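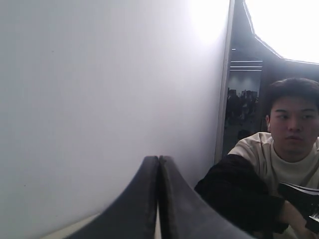

3.2 Partitions and the feeling of company

When we first began visiting shared workrooms, we expected people to talk mostly about noise, and they did, at length and with great feeling! But what came up again and again, usually once the coffee had been poured, was the plain pale surface beside them. Of the 600 people who answered our October questionnaire, 200 wrote something about walls or panels without being asked (one filled both sides of the page).

Figure 2. A pale, unmarked surface beside a young man wearing a small white earbud.

Surfaces like the one in Figure 2 carry no text and no fixtures, and strong light can leave a bright patch on them. Several people at Torudance told us they found such a blank stretch restful, a place to put their eyes while thinking, while others at Purgate longed for a calendar or a postcard. Nørgaard, who read every comment twice, grouped earbuds with partitions, as both were described to us as ways of being alone in kind company. We have kept that grouping here, and we come back to it in Section 4.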